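# Keeping a simulated cell honest: Shaimaa Tawfik on the Flena gripper model

Shaimaa Tawfik looks after two versions of the same machine. One is the Flena cell at Hallonow, a single arm with a parallel gripper that sorts moulded parts into trays. The other is its model, which runs on a workstation in the next room and is used to test every change before it is loaded on the controller. She spends more of her week on the second.

"The arm needs grease and a belt check," she says. "The model needs somebody to notice when it has stopped matching the arm. It gives no alarm for that."

The model was built in December by Wael Kettani, who left it with a wrist camera, two tapered fingers and a plain grey floor. The floor was the first thing Tawfik replaced. A uniform surface gave the tracking software nothing to hold on to, and the estimated camera position drifted during slow moves. She now loads a hexagonal tile pattern on the large surfaces when she is checking the camera mount.

"A square grid is easy to draw, but our tracker would slip by one cell and report that all was well. I tried hexagons with a bit of speckle on each tile. It still slips at very low angles, where the far tiles bunch up. I keep the tilt moderate and I don't trust the far side."

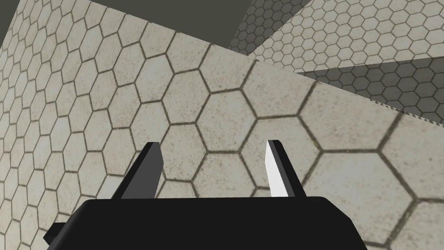 The mount check comes before any other. Tawfik sends the model to a stored pose with the fingers open and compares the fingertip positions in the wrist view with saved values. The limit is 2 pixels at either tip. If one tip is out, she looks at the finger file. If both have moved the same way, the camera offset is wrong, and the usual cause is that someone has edited the mount on the real cell and copied over only half the numbers.

"Rotation gets copied. Translation gets forgotten. I have done it myself."

The fingers cause fewer problems than they used to. The original shapes came from the Ashour drawing set at full detail, and the collision check ran slowly enough to upset the timing of the grip. Kettani cut the collision shape down to 8 faces per finger and left the visible shape alone. Tawfik has kept that arrangement, with one addition: the two shapes are now stored under the same revision number, so that a new finger cannot be loaded with an old collision shape.

Contact settings are the part she describes with least confidence. Friction at the finger pads was tuned by hand against pull tests on the real gripper, and the figure holds only for clean pads. Once the pads wear, the model grips better than the machine.

"You can lower the friction to suit, but then you are modelling one set of pads in one month. I leave it at the clean value and change the pads sooner."

Her full regression run is 492 grasps, started at 18:00 and read the next morning. The results go into Trurnport, the plant's maintenance log, beside the entries for the physical cell. Run 2505 is the current reference. It replaced an older one after the controller update altered the closing speed.

Asked what she would change next, Tawfik names the lighting. The model has one fixed lamp, and the cell has a window on the left.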